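Print this page
E-mail this page

Notebook, finishing bench
June 29, 2022

Tabletop oil test, second round. Writing this up fast before I forget which board is which.

Brown stain on all of them, same can, same rag pass. Zindale hard oil on A and B. Brøndum soap finish on C. Prunon wax over Zindale on D. Board E is the control, stain only, and it already looks sad.

Coats so far: A has two, B has four, C got the soap three times as the sheet says, D one oil one wax. I know, not a fair match between A and B, that's the point, Érica wants to know if the extra coats are worth the labor when we quote the dining tables.

Ring test. Cold glass, wet bottom, left standing overnight. A — faint ring, gone by noon. B — nothing I can find, even with the flashlight held low. C — clear white ring, still there. D — no ring but a dull patch where the water sat, wax has gone cloudy. E don't ask.

Hot mug. Same cups, boiled kettle, fifteen minutes. A marked, B marked a little less, D marked worst because wax is wax. C suprised me, hardly anything. Want to repeat that one before I beleive it. Could be the cup had a smaller foot.
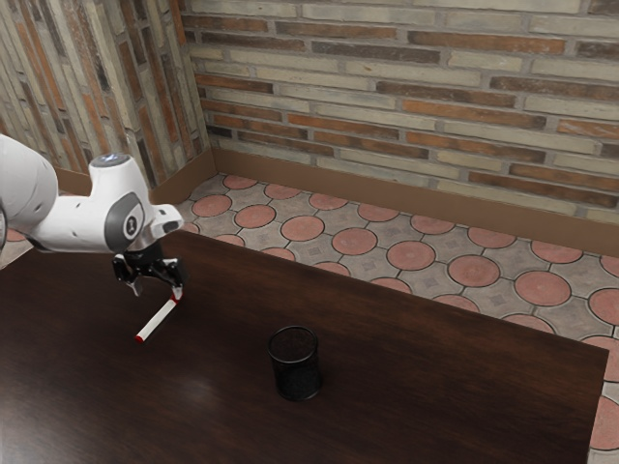
Vinegar and coffee still to do. Coffee goes on black, no sugar, left one hour then wiped with plain paper. Last time in February somebody used the blue shop towels and we got lint stuck in the finish and spent a morning deciding whether it was damage.

Sanding notes. 120 then 180, stopped there. Tried 220 on the offcut and the stain went on pale and streaky, the surface is just too closed. If anyone goes finer on this stain they need a water wipe in between to open the grain back up. I did one half of the offcut with the wipe and one without. The wiped half is darker by a good bit. Offcut is on the shelf over the sink with tape on the back.

Raised grain on B after coat one. Knocked it back with a gray pad, very light, wiped, went on. No more trouble after that. A didn't raise at all?? Same plank. Maybe I leaned on A harder with the 180. Put that down as operator.

Dry times. The can says overnight between coats. With the door shut B was still tacky at the edges next morning after coat two, so I gave it until after lunch. Door open and the small fan on, overnight was fine. So it's air more than heat. Fan pointed at the wall, not at the boards, or you get dust nibs like sandpaper. Ask me how I know.

Cost, quick version. Zindale is the pricey one and you use less of it than you think. I weighed the can before and after coat one on B: 38 grams gone, and that includes what stayed in the pad. Coats after that take far less, the wood has had its drink. Forgot to weigh before coat three so there is a hole in the table there. Not going to guess it.

Soap flakes are cheap as dirt. But the mixing is a pain, you need the water properly hot and it goes to jelly if you leave it. I made 900 ml and threw out most of it. Half batch next time, or a quarter.

Talked to Érica Sales at the counter on the way past. Her view: customers hear "soap finish" and think it means easy to clean, then they put a wet vase on it and call us. She'd rather sell the oil and put a care card in the box. I don't disagree but C looks really nice dry, that flat pale look even over a brown stain, and two people have stopped at it without being asked. Not a test result. Writing it down anyway.

She also wants to know about repairs. OK so — plan is, once the stain tests are all in, take a one-hand-width strip on each board, sand it back to bare, restain, refinish, and see who can find the patch. My bet is A and B show a halo where old oil meets new stain. C might be the easy one to fix, just wash it. D the wax has to come off first, mineral spirits, lots of rags.

Rags!! Oily ones flat on the rail outside or in the water can with the lid on. Found two balled up by the vise this morning. Not mine. They were cool, fine, but come on.
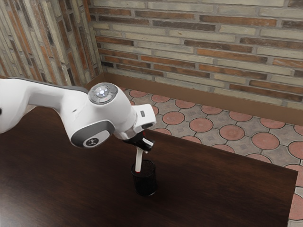
Scratch test. Used the key, the coin, and the edge of a dinner plate, same hand, tried for the same weight each time. Key beats everything. Coin leaves a shiny line on A, B, and D, which rubs out with a thumb and a drop of oil. On C the coin line is a real dent, or looks like one, and doesn't rub out. Plate did nothing much anywhere except D where it plowed up the wax.

The stain itself shows at the key scratch on all of them. Pale line straight through the brown. That's the thing with a dark table, every knock goes light. The touch-up pen from Vivance is too red. Their other one is too green. Mixed on a saucer they are close. Would be good to have a pen that's just brown.

Sheen: by eye only, meter is still out for calibration. B is the shiniest, more than I'd like, sort of greasy at a low angle. Buffed one end with a white pad and it came down nicely. A is about where the showroom table is. If it was my own kitchen I'd take three coats and buff it, and we don't have a three coat board. Make one. Call it F.

Smell: B still smells. A not much. Leave them both out of the closed cabinet or the whole cabinet will stink like last time.

To do
- F, three coats, from the same plank if there's enough left, check behind the bandsaw
- coffee, vinegar, then red wine if anybody brings some
- repeat hot mug on C, same cup as A this time
- weigh the can EVERY coat
- order 180 discs, down to the last sleeve, box of 56 if they still do that size
- relabel D, the tape fell off and I wrote on the end grain in pencil
- draft for the care card, Érica wants it short, no more than one side

Numbers so far are on the clipboard, not typed up. Handwriting is what it is. If a 1 looks like a 7 it's a 1.

Moisture meter on the raw plank read fine before we cut it, didn't write the number down, will read the leftover piece when I cut F and put it here.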